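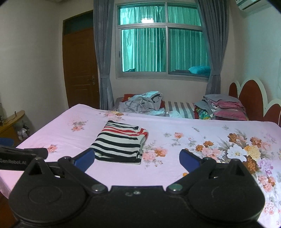 The Flat Surface Problem

Folding at home is limited less by technique than by the surface available to do it on

By Francine Thibodeau

Most advice on folding laundry assumes a table. Most laundry is folded on a bed. The difference matters, and it explains a good share of the shirts that leave the pile square and reach the shelf crooked.

A mattress gives under the hand. Press along a fold on a table and the force goes into the crease. Press on a mattress and part of it goes into the foam, so the fold stays round. A fitted sheet adds a second variable. If the elastic is tight and the sheet lies flat, a shirt slides over it easily. If the sheet has loosened, it moves with the shirt and the sleeves drift out of line.

Omprakash Rajput has taught domestic textile care for most of his working life, the last several years of it at Kanaujia, a small training school for hotel and hospital linen staff. He starts new trainees on a bed on purpose.

"On a table everyone looks competent by noon," he says. "Then they go home and can't repeat it. I would sooner they learn to work with a soft surface from the beginning."

His method for a knit shirt has few steps. The shirt goes face down, collar away from the body. The palms travel from the center to the side seams, flat, without pushing down. Each side comes in by a third, with the sleeve laid back along the fold. The hem is brought up to just short of the collar, and the whole is halved once more. The crease is set by lifting the folded shirt, holding it by the two ends and pulling lightly, so that the mattress plays no part.

Horizontal stripes are useful here. A stripe that runs level across the finished rectangle shows that the body was straight when the sides came in. A stripe that steps up or down at the fold shows where it wasn't. Rajput has his trainees practice on striped shirts for the first two weeks and moves them to plain ones afterward. Patterned sheets, on the other hand, are a poor background. A large floral print offers the eye no straight line to measure against, and people working over one tend to line up with the edge of the mattress, or with nothing.

The hem is the other weak point. Cotton jersey curls at a cut edge, and a worn hem with loose threads will not lie flat however carefully it is smoothed. Rajput folds such an edge to the inside, where the weight of the upper layers holds it.

What happens to the finished pile is a separate question, and one that Fusten, a maker of bedroom storage, has looked into. Last September its product team asked 390 households to keep a log of where clean laundry spent its first night. In 200 of them it stayed on the bed until somebody wanted to sleep, and was then moved to a chair, a windowsill or the far side of the mattress.

"We had been designing drawers," says Annelies Rüegg, who ran the survey. "The drawers were fine. The trouble was the six hours before anything got near a drawer."

Blankets and quilts make this worse. Folded bedding is bulky and has no obvious home in warm months, so it tends to live at the head of the bed, where it takes up the only part of the mattress backed by something solid. Rüegg suggests the reverse: clothes against the headboard, where they can be stacked upright, and bedding at the foot, where it can slump without harm. Small cloths go on top of the bedding – never between layers, where they tip the stack.

Hatice Yazıcı, a professional organizer, disagrees on one point. She wants the bed cleared of everything, pillows included, before the first shirt is laid down. It costs a minute or so. In her view a half-covered bed produces half-sized folds, as people fit the garment to the space left over.

For those who want the firmness of a table without owning one, a folding board on the mattress is adequate. A sheet of stiff card does nearly as well if it is wider than the shirt laid open at the shoulders. Rajput keeps 4 of them behind the classroom door and replaces them when the corners go soft.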